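Usason Robotics Club Will Show Student Project "Cocco" to Families and Neighbors

GROSTIA, 25 November 2018 - The Usason Robotics Club is pleased to announce that its student project Cocco is now open for visits. In this project, 39 students from five schools of the Grostia area learn to program robot arms for a task which every small child knows: to take a letter from the table and put it where it should be.

The club began with Cocco in April. Since then the students have saved 3,336 practice attempts, good and bad ones, and every group keeps its own notebook about them.

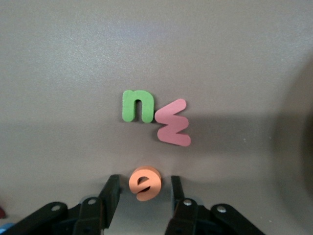
Foam letters and the gripper during work on project Cocco.

The students chose letters made of foam because they are light, cheap and easy to replace. But the letters also give them difficult questions. A letter can lie on its side or upside down, and the program must still find a good place to hold it. Younger members prepare the tasks and write down the results. Older members work on the program and on the movement of the arms.

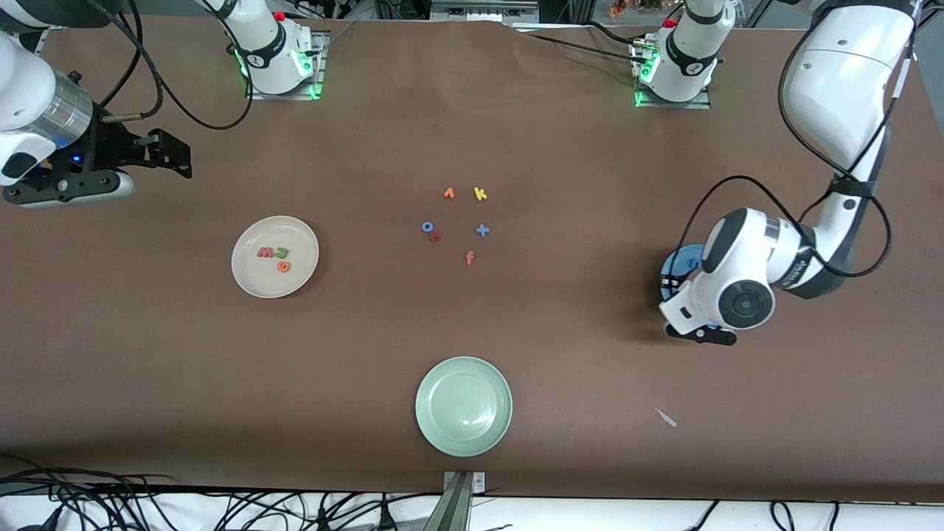 Later in the school year the groups will go one step further and try to spell short words. Each group may choose its own words, in English or in the language spoken at home. The best programs will be presented at the Sturkska student competition, where the club takes part for the second time. It will send 2 teams.

Families, teachers and neighbors are welcome to visit the club room during normal club hours. The entrance is free, but we ask groups to write to us before they come. New members can join at any time of the year - no experience with programming is necessary.

Press contact: Usason Robotics Club, Grostia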